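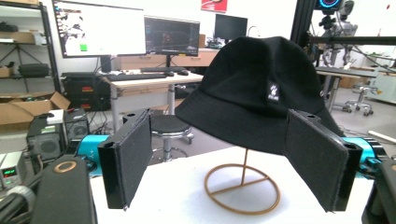
Hats kept on a flat shelf lose their line at the brim first, according to Mireille Masri, and by the time the crown has creased as well, most owners have stopped wearing them. Masri would like to see more households give a soft hat a stand of its own, and fewer of them hang it from a hook by the back seam.

The Milo, a wire hat stand made by Prorkura of Sirncombe, goes on general sale on 21/11/2018. It has been supplied to a small number of shops since April. The stand consists of a circular wire base, a straight crossbar and a single upright rod. It carries one hat and is intended for a table, a dressing table or a deep shelf. Overall height is 22 cm.

The first production run is 400 stands. Prorkura has taken on no extra staff for the run, and the wire is being bent at the existing works on the Sirncombe road. A second run will depend on orders taken over the winter.

Noura Atallah, whose shop Atallah has stocked the stand since the spring, said it had sold mainly to people buying bucket hats and other soft styles with a wide brim. Stiffer hats are usually sold with a box and tend to stay in it. A soft hat is more often folded into a bag or left on a chair, she said, and the brim then sets at whatever angle it was left.

"People bring them back and ask if the cloth is faulty," she said. "The cloth is fine. It has been under a coat all summer."

Atallah now keeps its soft hats on stands on the sales floor and no longer stacks them crown into crown. The change takes up more table space, and the shop has removed a rack of scarves to allow for it.

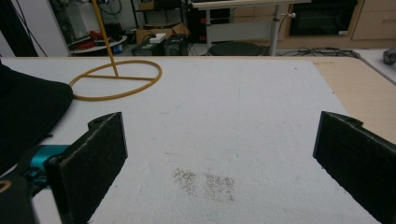

Stock on the tables is turned every four days so that one side of the brim does not face the window throughout. The tables are brushed down when the hats are off the stands. Hats that have picked up dust are brushed in one direction, starting at the top of the crown and finishing at the brim edge. Woven labels are left alone, as a stiff brush will lift the thread.

Prorkura's leaflet covers much the same ground. The stand should be placed on a level surface with the whole of the base ring supported. The hat is lowered on from above and allowed to find its own balance – it should not be pulled down over the rod. Damp hats should be reshaped by hand and dried before they go on the stand. The leaflet advises against using the stand for helmets or for hats with a heavy trim.

A taller version for hats with a deep crown was tried in April and dropped. According to the company, it stood well enough with a hat on but was too easily knocked when empty.

The Milo is supplied in one size, packed flat, with the rod separate from the base. Assembly takes one screw. Shops can order in cartons of four, and Prorkura will send single stands by post from its Sirncombe address.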